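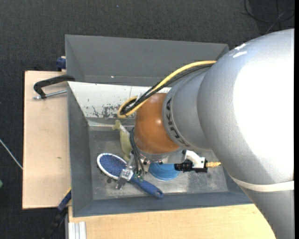 The Florncombe is a stackable tray for small parts, hand tools and stock that needs to be seen and reached without lifting a lid. We make it in our Fosusthorpe works in one depth and two footprints. Customers usually ask first about the sides, which are low on purpose. A shallow gray bin on a light tan wooden work surface is a common enough arrangement, and for most bench jobs a shallow bin is easier to pick from than a deep one. If you need to hold loose bulk material, look at the Fontana range instead.

## Sizes and part numbers

| Part | Footprint | Color | Packed in |
|---|---|---|---|
| Florncombe 264 | Half width | Gray, blue, natural | Sevens |
| Florncombe 281 | Full width | Gray, blue | Sevens |
| Divider strip 1138 | Fits both | Natural only | Singles |

The 264 and 281 share the same rim, so one full-width tray will carry two half-width trays side by side. Stacks can be mixed. Please keep them to 7 high on an open bench and put the heavy ones at the bottom.

Gray is held in stock all year. Blue is molded in batches and can run short in December, when we close the molding shop for maintenance. Natural is an off-white that varies a little from one batch to the next – if you want a matched set, order it all at once.

## Material

Polypropylene throughout, with no metal parts. The floor has a fine texture on the inside so that washers and flat pieces can be picked up with a fingernail. The outside of the floor is smooth and will slide on a varnished bench. Stick-on feet come in the carton but are not fitted, as some shops want the trays to slide.

The trays resist most cutting oils and water-based cleaners. They are not suitable for acetone, paint stripper or storage next to a heater. They will fade outdoors.

## Dividers

Strip 1138 is sold at full width and snaps to length along the score lines. Score it again with a knife on both sides before bending it, or the break will wander. It drops into slots molded on the long sides. The slots near the corners are tighter than the rest, and a light tap with a soft mallet will seat the strip.

Older Florncombe trays, with the square label pocket, take a thicker strip that we no longer mold. Nuala Kavanagh in the spares office still has a small quantity and will tell you what is left. The current strip will go into an old tray, but it rattles.

## Labels

Each tray has a rounded pocket on one short side for a paper or card label. Slide the label in from the left. A template for printing your own is packed with every carton, and Brokero sells pre-cut cards in the right size. Adhesive labels will stick to the outside wall for a while, but they lift at the corners after a few washes.

## Cleaning

- Take out the dividers first.
- Wash in warm water with dish soap, or on the short cycle of a parts washer.
- Stack upside down to drain.
- Do not use a wire brush on the textured floor.

Ground-in graphite will leave a gray stain in natural trays. It does no harm, and we have not found a cleaner that takes it out.

## Ordering

Cartons ship from Fosusthorpe. Orders placed before noon leave the same day if the color is in stock. We will split a carton of the 281 for collection at the counter, but we do not ship part cartons.

Trade accounts are handled by Malachy Mac Mathúna. For custom colors or a molded-in company name, write to Ingeborg Holzer with the quantity and a color reference. Custom work has a longer lead time and cannot be returned.

## Returns and faults

Unused trays can come back in the original carton within the period printed on the invoice. A tray that arrives cracked or warped will be replaced, and we only need a photo of the fault and the batch mark from the underside of the floor. A slight bow in the long sides of an empty 281 is normal and comes out once the tray is loaded or a divider is fitted.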